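Shop > Books > Art & Design > Ceramics

Dramani: The Joltham Potteries

I've waited years for a proper book on the Joltham potteries, and Stover Press have done it beautifully. It's big and heavy, with 97 colour plates.

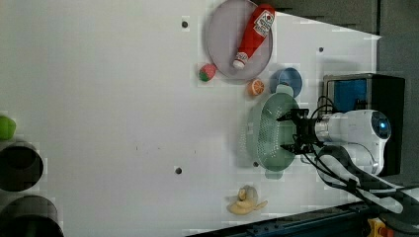

The early chapters cover the workshop years, when everything was fired in 2 kilns behind the chapel. I read them in one go! 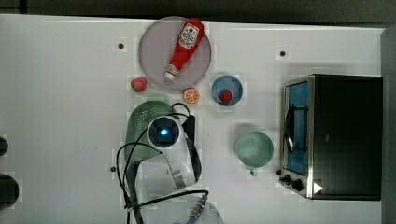 My favourite part is the chapter on tableware (glazes, mostly, and lots on rims). Even a small round blue bowl with a strawberry in it looks different to me now. Only 1,000 copies printed, mind.

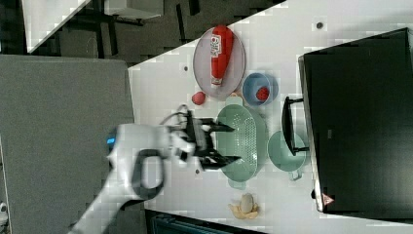

The notes at the back are tiny, so bring your glasses.

Comments

modance13: Is there an index?

potshelf: Yes, a good one. Mine came in August, well packed.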